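Drenham Automation Users list archive
June 2023
Subject: Re: budgeting for a second gripper

> We have one arm on the bench and the boss has agreed in principle to a second
> hand for it in July. My question is what else I should put on the request. The
> quote from Trukunell is 1,809 for the gripper and nothing else. Last time we
> bought one, I had to go back twice for more money and I would like to avoid
> that. We would be using it for small parts, mostly picking thin rods and bits
> out of racks. Is there a rule of thumb for the extras?

I don't have a rule of thumb, but I can tell you what we ended up paying for on top of the gripper.

The mounting plate was the first thing. Ours was 346 from Oritov, including the screws. Check the bolt pattern on your wrist before you order. We assumed it would match and lost more than 37 days between the return and the replacement.

Second is cabling. If the new hand takes a different connector, you need an adapter, and you want a spare of whatever runs along the arm. Ask Trukunell if the cable is in the quote. It was not in ours.

Third is fingers. Put at least one spare set on the first request. For thin parts standing close together in a rack, the thickness of the finger matters more than the grip force. A finger that is too thick will lean on the next part over. Ask for the drawing and measure the gap between your parts before you sign anything.

A wrist camera is optional, but I would put it in the same request if you think you will want it. Ours was bought separately and needed a new bracket, so we paid for mounting twice.
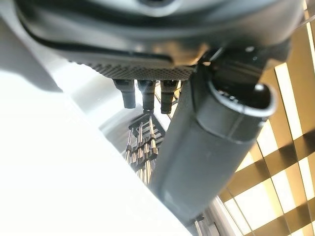 Racks should go on the list too. We tried to keep the ones we had and spent a lot of hours teaching positions around them. Wider spacing costs very little compared to those hours. Mekonnen will cut racks to a drawing, and the lead time we were given was 6 weeks, so order them with the gripper.

The last line on our sheet is setup time. We book it as a cost even though it is our own people. If you leave it off, the request looks cheaper and then the work gets squeezed in between other jobs.

I can send the blank version of our spreadsheet if it would help. The shipping column is out of date, so get your own numbers for that.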